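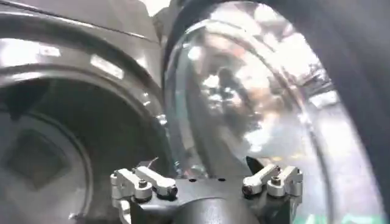 Erkura opened its Sondgate workshop to the public one Thursday in August, and I went along to see the Cuvano, its arm for laundry rooms in small hotels and care homes. I had read the brochure and wanted to see it near a real machine. The gripper gets in very close to the join between the grey housing and the clear domed door, and it is plainer than I expected: a dark body with silver-white linkage arms in two pairs and the bolts left showing. I like that. You can get a hex key to it without taking a cover off.

The demonstration ran for 70 minutes, with 16 of us standing behind a rope. Staff went through door work first, then loading, and took questions as they went. They were open about the limits. The arm needs to be taught each model of machine separately, and a change of floor level means teaching it again.

Noise was low enough to talk over. Speed is another matter. Anyone used to doing this by hand will find it slow, and I would only think about it for night shifts, when nobody is waiting for the sheets.

Hire is 300 pounds a week, with 200 more for the first setup. Kwok, the firm that handles servicing, had a table by the entrance and gave me a straight answer on call-outs: next working day, parts extra.

Good points: simple gripper, easy to reach for repairs, clear pricing. Bad points: slow, and the stand takes up a lot of floor - measure your room before you ring them. Parking at Sondgate is poor, so take the bus if you go to the next one. Four stars for the open day, three for the arm.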